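Kit de regras Orkley para robôs em casas de banho de hotel

Comprei a pasta da Orkley em novembro e só agora a usei a sério, num trabalho de arrumação de bancadas para a Pronska. São 30 fichas plastificadas, um caderno de registo e 2 folhas de autocolantes. O assunto é um só: o que o robô pode tocar junto a um lavatório, com que força e por que ordem.

As fichas de aproximação são as melhores. Mandam entrar com a garra fechada, parar sobre pedra livre e só depois avançar para a louça. A ficha 7 trata dos cabos e pede uma folga fixa em relação à aresta da bancada.
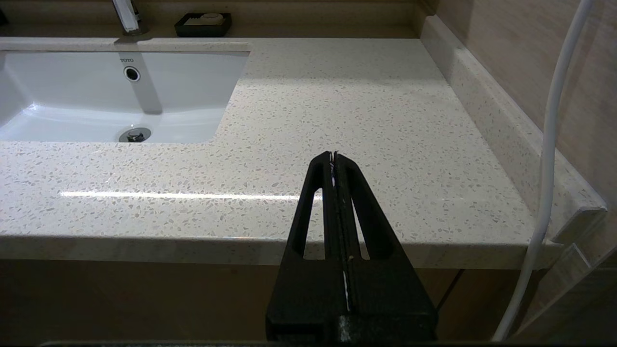 Rundari discorda da ficha 7: com a folga que ali se pede, o cabo acaba por roçar no rodapé de pedra quando o braço recua, e seria melhor prendê-lo mais acima.

Experimentei as duas maneiras e fiquei com a da ficha, mas a objeção é justa e a Orkley devia prever bancadas com remate lateral.

A parte dos consumíveis é mais fraca. Diz para tratar cada embalagem de plástico como objeto deformável e não empurrar nada para dentro da cuba – até aqui, bem. Sobre gavetas de organizador abertas traz apenas uma linha, e copos e saquetas ficam na mesma categoria. 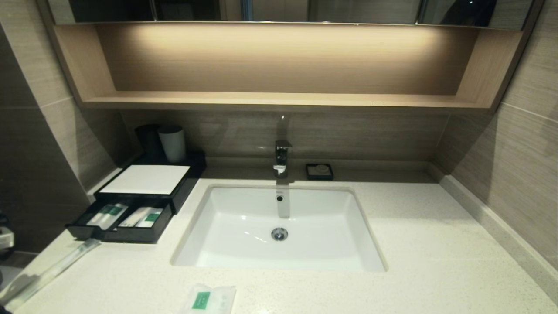
Foto: Prantl / Pronska

Acabei por escrever uma regra própria: saquetas soltas primeiro, gaveta depois, copos no fim. Coube no verso da ficha 6.

O caderno de registo é prático, embora as colunas sejam estreitas. Os autocolantes descolam com a humidade. Recomendo a pasta a quem começa do zero; quem já tem procedimentos escritos aproveita as fichas de aproximação e pouco mais.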